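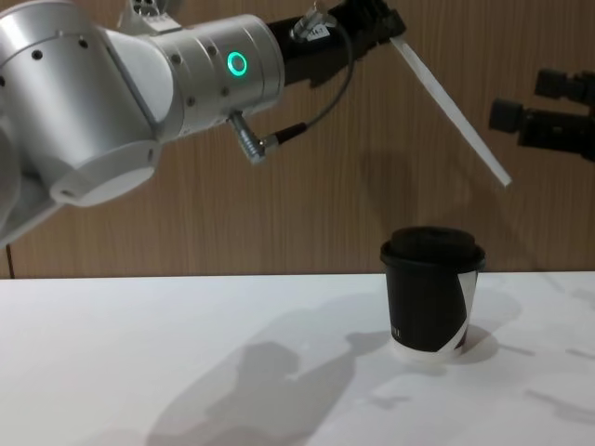
Ein Mittagessen müsse man riechen können, bevor man sich hinsetzt, schrieb Renate nach der ersten Folge dieser Reihe, und in den meisten Kantinen rieche man nur den Spülraum. Gaétan Melnyk hat den Satz ausgedruckt und an die Tür seines Büros gehängt. Er leitet die Betriebsküche von Simard in Gerketness, in der jeden Mittag 200 Essen ausgegeben werden. »Sie hat recht«, sagt er. »Bei uns roch es früher auch nach Spülraum.«

Melnyk hat Koch gelernt und lange in Restaurants gearbeitet, zuletzt im Uvero am Hafen. Den Wechsel in die Kantine haben ihm damals viele übel genommen. »Ein Kollege hat gefragt, ob ich krank bin. Ich wollte abends zu Hause sein, mehr war das nicht.« Er fängt um sechs Uhr an und geht am frühen Nachmittag. Von der Küche, die er übernahm, spricht er ohne Groll: ein Kombidämpfer, zwei Kippbratpfannen, eine Fritteuse, die den ganzen Vormittag lief.

Die Fritteuse steht heute im Keller. Im Februar hat Melnyk den Speiseplan umgestellt, von fünf Gerichten am Tag auf 2 und eine Suppe. Es gab Beschwerden, vor allem wegen der Currywurst. »Die Leute wollten Auswahl. Aber von den fünf Gerichten waren drei aus dem Beutel. Das haben sie gegessen und nicht gemerkt, und ich fand das unangenehm.« Die Currywurst kommt jetzt einmal im Monat, mit einer Soße, die er aus Tomaten, Zwiebeln und Apfelmus selbst kocht. An dem Tag ist die Schlange am längsten.

Auf die Frage, was ein Kantinenessen kosten darf, holt er einen Ordner. Der Wareneinsatz steht dort für jedes Gericht mit Bleistift, damit er ihn ändern kann. Linsen, Kohl, Möhren und Kartoffeln ziehen den Schnitt nach unten, Fisch zieht ihn nach oben. »Ich kaufe lieber einmal guten Fisch als dreimal schlechten. Dazwischen gibt es eben Eintopf.« Das Brot liefert eine Bäckerei aus dem Nachbarort, das Gemüse der Großhändler Jomeck. Mit dem habe er sich anfangs viel gestritten, erzählt Melnyk, meistens über Salat, der mittags schon braun gewesen sei.

In der Küche arbeiten 7 Leute. Die meisten sind angelernt, zwei haben eine Ausbildung. Gewürzt wird nach Rezept, abgeschmeckt wird gemeinsam, gegen halb elf, mit Löffeln aus einem Glas neben dem Herd. »Wer nichts sagt, darf hinterher nicht meckern«, sagt Melnyk. Am Tag des Gesprächs gab es Streit um die Graupensuppe. Er wollte mehr Essig, zwei seiner Mitarbeiterinnen waren dagegen. Es blieb bei weniger Essig.

Schwierig findet er die Zeit nach zwölf. Dann kommen alle auf einmal, und was in der Wärmetheke liegt, verliert mit jeder Viertelstunde. Nudeln kocht er deshalb in kleinen Mengen nach. Reis hält sich besser, Gebratenes am schlechtesten. Schnitzel hat er ganz von der Karte genommen. »Ein Schnitzel muss aus der Pfanne auf den Teller. Alles andere ist eine Panade mit Dampf darunter.«

Der Spülraum hat inzwischen eine eigene Tür. Die Lüftung wurde im Sommer getauscht, 21 Tage lang gab es nur kalte Küche. Melnyk hat in dieser Zeit viel Kartoffelsalat gemacht, erst mit Brühe, dann mit Mayonnaise, dann auf Wunsch wieder mit Brühe. Einige Gäste hätten ihn danach gefragt, ob man das nicht beibehalten könne. Für heiße Tage hat er zwei der Salate im Plan gelassen.

Ob er noch einmal zurück ins Restaurant gehen würde? Er überlegt. »Mir fehlt manchmal der Abend, wenn der letzte Tisch zahlt und man sich hinten hinsetzt. Die Stunden davor fehlen mir nicht.« Zu Hause kocht seine Frau. Er selbst isst abends meistens Brot mit Käse, im Winter auch eine Suppe, die vom Mittag übrig ist.

Das Rezept für die Graupensuppe gibt er gern heraus, in der Fassung mit weniger Essig. Es liegt an der Kasse aus.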